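Search the help pages

Tokarz Steam Iron – Owner's Guide
Section 2: Filling and First Use
2 min read

Before you start
Take off all tags and film. Set the iron on its heel on a flat, steady surface. Keep the cord away from the soleplate.

1. Check that the iron is unplugged and the steam dial is at OFF.
2. Open the fill cap and tilt the iron back slightly.
3. Pour in up to 200 ml of tap water with the cup supplied. Do not go past the MAX line.
4. Close the cap until it clicks.
5. Stand the iron on its heel, plug it in and turn the heat dial to the setting on the garment label.
6. Wait for the light to go out before you turn on the steam.
7. Hold the iron over a sink and press the steam button several times. A little white dust may come out the first time.

NOTE: If your water is hard, mix it half and half with distilled water. Do not use starch, scent or vinegar in the tank.

CAUTION: The soleplate stays hot long after the iron is unplugged. Never leave it face down – even for a moment.

Ironing light fabrics
8. Sort the load by label and begin with the coolest setting.
9. Shake each piece out and smooth it by hand before the iron touches it.
10. Test a hidden seam first. If the fabric drags or shines, turn the heat down and wait for the plate to cool.

Replacement cups and fill caps are sold under part number 1051.

14 shares | 2 comments
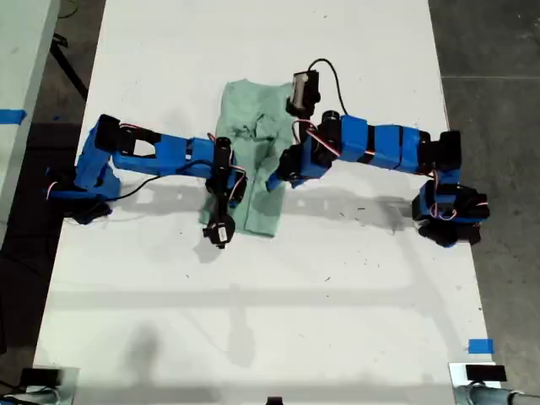
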